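Posted Sep 2, 2025 in Home and Household

Choosing a Kitchen Sink for a Small Flat

Over the summer I undertook the replacement of the kitchen sink in my flat in Rutville. Several readers wrote to ask how the decision was reached, and the following notes are offered in reply. They reflect the experience of one household and should be read alongside the advice of a qualified plumber.

The previous sink had been in place when the flat was purchased. It was a shallow steel basin with a draining board on the left, and the draining board took up a good part of the only usable worktop. Large pans could not be laid flat in it. The tap dripped, and the washers had been changed twice. A further repair would have postponed the matter until winter, and it was decided that the work should be done in full.

The first step was to measure the cabinet. Readers should note that the width given in a catalogue is usually that of the whole sink, including the rim, and that the basin itself is smaller. The inside of the cabinet must also be measured, as the clips that hold the sink in place need room on either side. I recorded these figures on a card and kept it in my wallet for the whole period of the search. It was consulted more often than expected.

The second step was to set a budget. I allowed 700 for the sink and tap together, and a further 200 for fitting. Both sums were held to, although the fitting charge did not include taking away the old unit. The council collects such items by appointment, and the next available date was in October. The old sink therefore remains on the balcony, where it has been planted with mint.

On the question of material, advice was sought from Ingrid Montoya, who fitted kitchens for many years before her retirement and who lives two floors below. Her view was that steel is forgiving, that ceramic is handsome but hard on dropped glasses, and that the composite sinks now widely sold vary a good deal in quality. She recommended that any sample be rubbed with a teabag and left overnight. This was done with samples from Kadik and Bemov. The Kadik sample came clean with water alone. The Bemov sample needed washing-up liquid and some effort.

Colour proved more difficult. My own preference was for white throughout, sink and tap alike. A dark sink hides tea stains but shows limescale, and the water in this district is hard. White shows the tea and hides the limescale. As tea can be removed with bicarbonate of soda and limescale requires a good deal more patience, white was chosen.

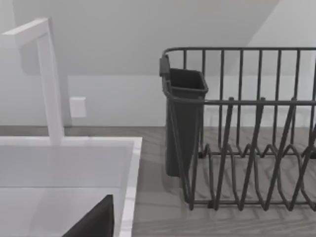 A white sink and square-sided gooseneck tap, as rendered on a computer.

The tap deserves separate mention. A tall spout is helpful for filling stockpots, but it must clear the window behind if that window opens inwards. Mine does. The first tap I ordered, from Dagdag, would have prevented the window from opening more than a hand's width, and it was returned unused. The refund took 3 weeks. I would urge readers to open every window and cupboard door near the sink before placing an order, and to mark the height of the tap on the wall with masking tape.

Fitting was carried out on a single morning. The water was off for less time than had been feared, and the worktop did not need to be recut. One small fault was found afterwards, in that the sealant at the back had been applied thinly near the corner. The fitter returned the following week and put it right without charge.

My neighbour Nawal Filali has since asked whether the same sink would suit her kitchen – her cabinet is narrower by a small margin, and I believe it would not. She has borrowed the card and the tape measure. Questions about the waste fittings may be left in the comments, and I shall reply to them as time allows.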